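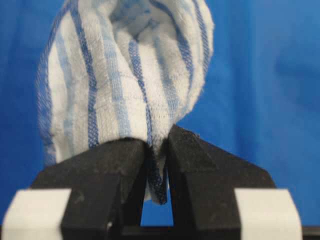 Santosh Jaiswal wrote in to say that a dish towel is a dish towel, he has bought the cheapest ones going for years, and he would like to hear one good reason to pay 15 dollars for a pack from Clellmont. I started out on his side. I have now had the striped ones in my kitchen since October and I'm still mostly there.

The pack is 3 towels, white with blue stripes, some dark and some pale. The label promises "heritage absorbency." I don't know what that means and neither did the person who answered the phone. What you get is a soft, open weave, more like an old diaper than the flat, stiff cotton you find in most stores. It bunches up small in the hand, and I'll give it that much: it goes down inside a tall glass or a narrow jar without a fight. My old Jeston towels never did.

Drying is good, once you've washed them. Out of the package they pushed the water around the plate and I nearly sent them back. The label says to wash before use. It doesn't say how many times, and in my house it took four. After that, one towel got me through a dinner's worth of plates and two pots before I wanted another.

Now the complaints. The edges fray. You get little white threads sticking out all along them, and some of those threads end up on your wine glasses. I trimmed one towel with scissors and it was fuzzy again within the month. A double hem would fix this and can't cost much. The Alemneh towels my sister uses have one, and hers look fine after two years, though they are thicker and take forever to dry on the hook.

The pale stripes look washed-out. Mine were never strong to begin with, so I can't swear to how much has gone down the drain, but anyone buying these to match a blue kitchen should see them in person first. The dark stripes are better. Coffee stains show on the white and stay there unless you get to them right away.

As for "lint free," which is printed on the back of the package in small type, no.

Would I buy them again? At full price, I doubt it. Wandeo had the same pack on sale for a few dollars less, and at that price I'd think about it for glasses and jars alone, fuzz and all. For wiping counters or grabbing a hot pan handle they're too thin, and Santosh can keep using whatever he's using.

Washed warm, dried on low, no softener.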